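Hultlow Opens Seltthorpe Service Depot for Household Water Softeners

SELTTHORPE, September 2024 — Hultlow, a supplier of water treatment equipment for homes and small buildings, has opened a service depot in Seltthorpe. The depot handles repair, resin replacement and parts supply for the Weris line of water softeners. It replaces the mail-in repair program, which closed to new requests in August.

Coverage

The depot serves 49 postal zones. Hultlow has 2,385 Weris units under service contract in this area. Contract terms and monthly rates do not change. Customers outside the area will continue to be served through local dealers.

Service Terms

Standard repairs are completed within 8 working days of receipt. Units with a cracked resin tank are not repaired; the control valve is removed, tested and fitted to a new tank of the same size. Valve seals and the brine line are replaced at every service, whether or not wear is found.

Resin is tested before replacement. If the sample meets the hardness removal limit set out in the service manual, the existing resin is cleaned and returned to the tank — the customer is charged for cleaning only.

Water Testing

The Chaturvedi method, used by Hultlow for hardness testing at its other sites, will also be used in Seltthorpe. Each test requires 4 samples, taken from the cold supply ahead of the softener. Sample bottles are available at the depot counter and must be returned with the label filled in.

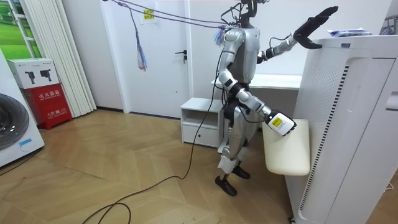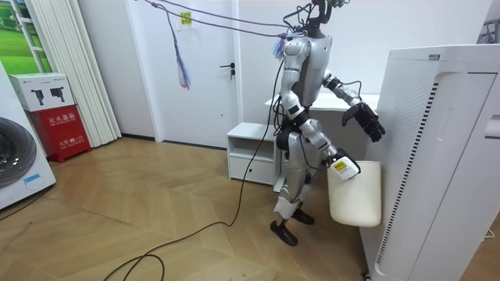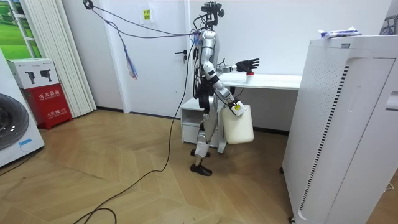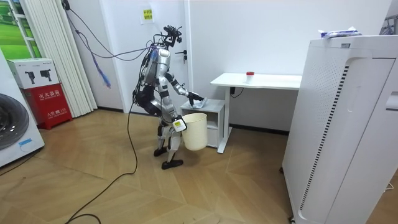 Parts and Orders

Bypass valves, float assemblies and drain fittings for current Weris models are kept in stock. Parts for earlier models are made to order. Orders must state the model and serial number, both printed on the plate behind the control head.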